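Site visit: Rerier data collection room, Jurkimier

We visited the Rerier office in Jurkimier in February, on the morning slot of their open day. Rerier gathers demonstrations for manipulation policies and supplies them to outside groups. The tour covered one collection station, the review desk and the storage setup.

The station has two arms on a white table. Each task is recorded in blocks of 100 episodes, and an operator changes over after each block. Objects are moved by hand between episodes according to a printed list of start positions. The current project, Moriarty, is a set of household packing tasks: boxes with lids, pouches, nested trays. The target is 1,000 accepted episodes per task, and 9 tasks are planned.

Review takes longer than recording. Every episode is replayed at double speed and tagged as accepted, failed or unclear. Failed episodes are kept in a separate folder — two of the customers ask for them. Tagging is done in Clumemo, an in-house tool that shows the wrist view next to the joint traces. Of the last block reviewed before our visit, 97 episodes had been accepted.

We asked about lids. The staff consider them harder than the trays, as a small error in angle at the start tends to end in a jam at the rim. Operators are told to pause over the box before lowering, which gives the episodes a consistent midpoint.

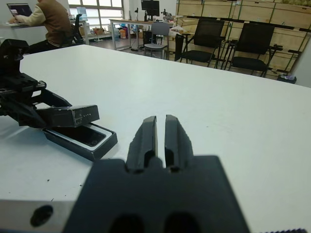 Wrist view from one arm, with the other arm holding the box lid over the open box.

Questions were taken at the review desk until 11:30. Storage is on local disks with a nightly copy off site. Sample episodes can be requested by email, in the same folder layout used for customers.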